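Lecture 6. Learning to Grasp Soft Objects from Hand-Held Demonstrations
Course notes, Jitendra Shakya
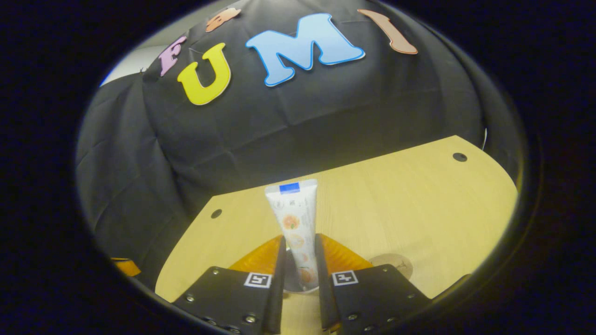

A policy for a parallel gripper can be learned without any robot in the room. A person holds the gripper like a tool, does the task by hand, and the camera on the tool records everything the policy will later receive as input. The main question for today is what must be measured in each image so that the recording becomes usable as an action. We need two quantities: the pose of the gripper over time, and the opening between the fingers. The second one is the easier. Each finger has a small square marker near its upper inner corner, and from the distance between the two markers we compute the width of the opening, which on the tube is already narrow. Please note that the width alone does not tell you the force. With soft finger pads the plates can continue to move a little after first contact, so the same object can give slightly different widths.

The pose is harder. In the Baran pipeline it is estimated from the features of the surroundings together with the inertial sensor. A plain black cloth gives few features, and colored letters attached to it give many corners and edges. A tabletop with weak grain is between these two cases.

Data set used in the exercises

The Putdale set has 1,410 demonstrations of picking and placing squeeze tubes, bottles and small bags. We removed 90 of them -- in most cases the pose was lost during a fast turn of the wrist. Recording was finished in January. Every demonstration is stored with images, pose and width on one common clock.

Result to discuss

The policy trained in Skumix reached 94 percent success on tubes standing upright. On tubes lying flat it was clearly worse, and we do not yet know if the reason is the data or the shape of the fingers. Read the failure list before you form an opinion.

Exercise

1. Plot the opening width for one demonstration and mark the moment of first contact.
2. Repeat with the width delayed by 6 images. What changes in the learned grasp?
3. Train on Jarnomis with the pose only, without width, and compare.

Hand in the plots and one page of text by 8 March 2021. Work in pairs is allowed -- write both names on the first page.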